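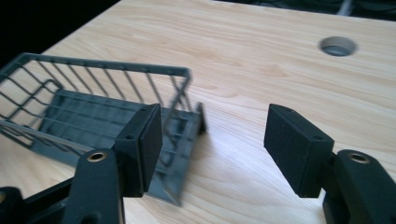
Visit to the student project Rellura, Farby Technical College, Urnitz

In March our school group was invited to the open day of Farby Technical College in Urnitz. I teach technology to pupils of fifteen and sixteen years, and I wanted for a long time to see how such a college brings robots into normal lessons. I write this report mainly for my colleagues who could not come, and for the parents who asked me what exactly their children did there the whole day.

The way to the college

From the station in Urnitz you take bus 2 and get out at the stop Espinoza Street. The college is on the other side of the road, behind a parking area for bicycles. We were too early. The doors opened at 9:30 and we stood outside in quite cold wind, so please plan the later train if you go next year. The earlier one brings nothing.

Inside we received a paper map and a colored band for the wrist. Green was for chemistry, yellow for construction, blue for automation. We took blue. In theory every group had to follow its color from station to station, but in practice the corridors were full after an hour and people went where there was space.

First part: the automation hall

The hall is on the ground floor. In it stands a small production line on which the students learn to program controllers. On this day it sorted plastic caps by color, and the visitors were allowed to throw the caps in at the beginning. The pupils liked it, but I must say that for me it was similar to what we saw in other schools. A student explained the light sensors very well and patiently, also for the third time, when a family arrived late and wanted to hear it from the start.

What was new for me is that each class must write a fault book. When the line stops, the students write down what they saw, what they thought was the reason, and what the reason was at the end. I was allowed to turn the pages. In many entries the first guess is wrong, and the teachers do not correct this with red pen, they leave it standing. I want to try the same with our own conveyor, which gives us enough material.

Second part: Rellura

The reason for my visit was on the upper floor. Rellura is a student project which is now in its second year. It is half club and half subject: the students come voluntarily in the afternoon, but who stays until summer gets a mark for it. The goal is that a robot arm learns simple household work with objects that are not always in the same place. The students do not write down each movement as a program. They show the work by hand, many times, and a learning program is then trained on these recordings.

For the showing they use a gripper which is held in the hand. It has two black fingers with rectangular pads on the ends, and the lower part of each finger has a round hole with a brass-colored ring. A camera is on the tool and looks forward over the fingers, so that each recording shows the work from the side of the gripper. In the picture on top of this page you see such a view, with the gray wire basket of the basket task on the desk to the left, just behind the left finger. The basket is blurred, and about blurred pictures we heard a long explanation, to which I come later.

I had expected to see mostly the robot arm. But the arm stood that day in another room with a sign "please do not enter", and what we saw was the recording. At first I was a little disappointed. After half an hour I found that it is perhaps the better part for visitors, for with the tool in your own hand you understand more quickly what is difficult.

What the students do at the desk

The basket task is described on a sheet which hangs on the wall. I copied it, with permission:

Put the basket on the desk. Change its place and its direction before each recording.
Start the recording with open fingers.
Take the basket by the rim, tip it, and set it down again.
Open the fingers completely before you go away from the basket.
Stop the recording. Say aloud if it was good or bad.
Bad recordings are marked and not deleted.

The last line has a history. In the first year the bad ones were deleted immediately, and later the group wanted to know why the arm made always the same mistake with the rim. By then they had no bad recordings any more to compare. Now everything is kept, and on the screen at the door stood the number of that morning: 3364 recordings, of which almost 800 were marked as bad. I asked if this is much. The student at the computer said that it is a good number if you know what is wrong with them, and a terrible number if you do not. For each one there is a short word in the table, such as "slipped", "too fast", "hand in view" or "forgot to open".

One person records at most for 30 minutes, then the next one takes over. This rule the students made themselves. The tool is not very heavy, but the arm of the person becomes tired and the movements get smaller and lazy, and it can be seen in the data.

Our pupils try it

Everybody from our group who wanted could make recordings. They went into a separate folder for guests and not into the real collection, which I found correct.

It is much harder than it looks. With your own hand you feel the basket at once, with the tool you feel only a small resistance in the grip. Most pupils closed the fingers too early and pushed the basket away over the desk. One of our quiet girls was the best of the group. She went very slowly to the rim, waited, closed, and only then lifted. The Farby students asked her to show it again for the others and she became red, but she did it.

I also tried. My basket fell down flat with a loud noise and my recording got the word "teacher". I could not find this word on the official list.

About speed and blur

As I said, there was an explanation about blur. When the basket is tipped quickly, its wires are not sharp any more in the single picture, and at one end they can look double. The pads of the gripper usually stay sharp, since they move together with the camera. The visitors often ask why the group does not throw these pictures out. The answer of the students was that a real robot would also have such pictures from its camera when something moves, and it must manage with them. They keep a blurred picture if the recording as a whole is good. If the person only hurried, the whole recording gets the mark "too fast".

Here I had a question which they could not answer fully. I wanted to know where the border is between "blurred but good" and "too fast". They discussed among themselves in front of us, and had not the same opinion. One said it should be decided by the time from start to stop. Another said this is unfair to people who simply work well and quickly. I liked very much that they did this openly before visitors. The teacher who was in the room did not help them out.

Some practical remarks

The desk for recording is an ordinary desk with a light wooden surface. The students told us that they chose it because of the contrast, the dark basket can be seen well on it. For our school that is good news, such desks we have enough.

The lamps are more important than I thought. In the first year they recorded next to the window, and in the afternoon the shadows went long over the desk. Now the light comes evenly from above and the blinds stay down. It is a bit sad to sit in such a room in spring, but it works for them.

Costs: I asked for the price of the hand tool and did not receive one sum. Some parts are made in the college workshop, others were bought, and the camera was already there from an older project. They promised to send me the parts list by mail. When it arrives, I will put it in the shared folder under "Farby".

Computers: the training runs on a machine in the basement, overnight. In the recording room one normal laptop is enough.

Food: the cafeteria was open from 12:00 and had soup, a noodle dish and cake. The queue was long. Pupils who went to the bakery on Espinoza Street were back sooner.

What did not work so well

I want to be fair and mention also the weak points. The room of Rellura is too small for an open day. Whole groups stood in the door and heard nothing. A second screen in the corridor, which shows what the camera of the tool sees, would help very much. I wrote this on the feedback card.

Also the pupils asked several times when they can see the arm doing the basket task alone. There was a short video of it, but it ran without sound or text and it was not said whether it was recorded in this year or before. The students told us the arm manages it sometimes. I would have liked to know how often.

For colleagues who want to go

The college offers visits for classes also outside the open day, in the afternoons when the project meets. The group should be small and the pupils should have seen a simple gripper before, otherwise much time goes into the first explanations. Registration goes through the office of the college. You write the age of the pupils and whether they want to record themselves.

I have already asked for a place for our elective class. If it is accepted, we will take our own basket with us, a wider one with round handles, and the Farby students said they would like to try how it goes with the tool. Our train back left at 15:40, and two pupils nearly missed it on account of the cake.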